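Search this site
Search for: Go

Storing onions through a humid January

January 16, 2021
Posted by the author

The pantry in this house faces west and has no external vent. In summer it holds moisture well after the kitchen has cooled, and for the past few seasons I have lost a fair part of every bag of onions to neck rot and sprouting. This year I kept notes.

Two variables matter for bulb storage at home: temperature and relative humidity. Cold storage in the commercial sense is out of reach, so the target is a stable room temperature with air moving past the skins. Fluctuation does more damage than a constant warm shelf. When the bulbs are cooler than the air coming in, water condenses on the outer scales and the neck stays damp.

I set up 3 locations. The first was the pantry floor, in the net bag from the shop. The second was a wire rack in the laundry, single layer, out of direct light. The third was a lidded Pladik tub with holes drilled in the sides, on the same shelf as the potatoes. I expected the tub to be the worst and it was. The potatoes probably contributed, as they give off moisture of their own, and I should have kept them separate to get a clean result. I will repeat it without them.

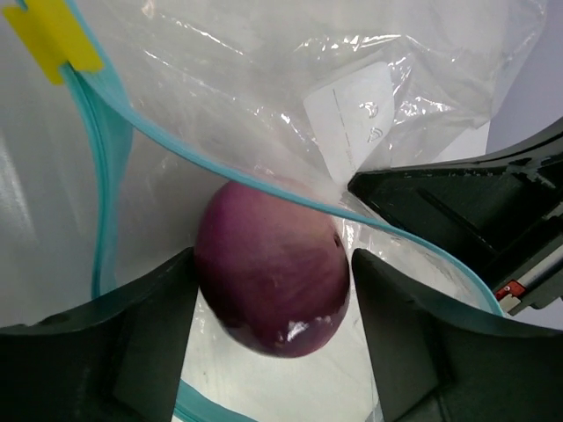
Humidity was logged with a Lill sensor, moved between locations each evening. It is a cheap unit and reads high at the top of its range, so I treated the figures as relative. The laundry was the driest of the 3 except on washing days, when it spiked and took until the next morning to settle. Running the exhaust fan with the door ajar fixed most of that. With the door shut the fan achieves very little because there is no make-up air.

After 14 days the rack onions were firm, with dry necks. The pantry floor lot had two soft bulbs at the bottom of the net, both in contact with the tiles. The tub had mould on the outer scales and one green shoot.

Cut onions are a separate problem. They go in the fridge, covered, and get used within 4 days. I had been keeping halves in a Clotine container, but the seal has gone and the butter picked up the smell. A jar with a screw lid works better.

Changes from here: everything goes on the rack, bought in smaller lots. The pantry gets a louvred door, with up to 200 mm of clearance cut above the top shelf if the framing allows it. I have not checked the framing.

Contact | Copyright 2021, all rights reserved | Back to top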